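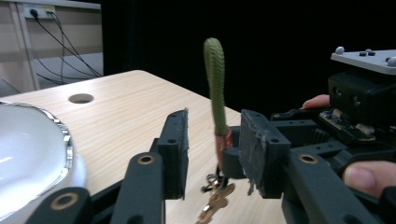 Endine Residents' Help Pages
Household and Personal Items

Braided key fob: cleaning the strap and replacing the rings

Posted by Moulin_Reception

I should be grateful for advice on the care of a key fob with a braided loop. The loop is green and enters a reddish-brown sleeve, beneath which there are several dark metal rings and clasps and a gold-coloured charm. The fob is issued with the key to our meeting room and passes through a good many hands in the course of a month.

There are two matters on which I would welcome guidance. First, the braid has become dull with handling, and I do not know whether it may be washed. I have no record of the material, and the supplier, Pladska, no longer lists the item. Secondly, the key must be taken off whenever the lock is serviced, and the ring is very stiff. A colleague has suggested discarding the fob and purchasing a plain plastic tag. I would prefer to keep it, as it is easily found at the bottom of a bag.

Posted by Brultora Lost Property Desk

We look after 176 sets of keys and have cleaned a number of braided straps. As the material is not known, we would advise against soaking. Remove the key first. Wipe the braid with a white cloth that has been dampened and wrung out well, and test a small area near the fold before going further. Should any colour come away on the cloth, stop at that point and use only a dry, soft brush.

The sleeve should be treated separately. If it is leather, water may mark it, and a dry cloth is sufficient for ordinary dirt. Keep metal polish away from the charm — many gold-coloured charms are plated, and polish will wear the surface through in time. Leave the fob to dry flat, away from a radiator, for at least four hours.

With regard to the stiff ring, it is not necessary to open it by fingernail. Slide the edge of a thin coin between the coils, move the key into the gap and turn it round until it is free. If the ring no longer closes fully afterwards, it should be replaced. We would also suggest a small clip between the ring and the key, so that the ring itself need not be opened at each service.

Posted by stairwell_b

Plastic tags crack. Ours lasted one winter. Keep the one you have.

Posted by Endine Key Cupboard

I concur with the advice on cleaning, with one addition. Before any new ring is fitted, the point at which the strap enters the sleeve should be examined. On fobs of this type the strain falls there, and a new ring is of little use if the braid is working loose. Hold the sleeve in one hand and pull the loop gently with the other. Any movement should be put right by a shoe repairer. Our last repair took roughly 60 minutes while we waited.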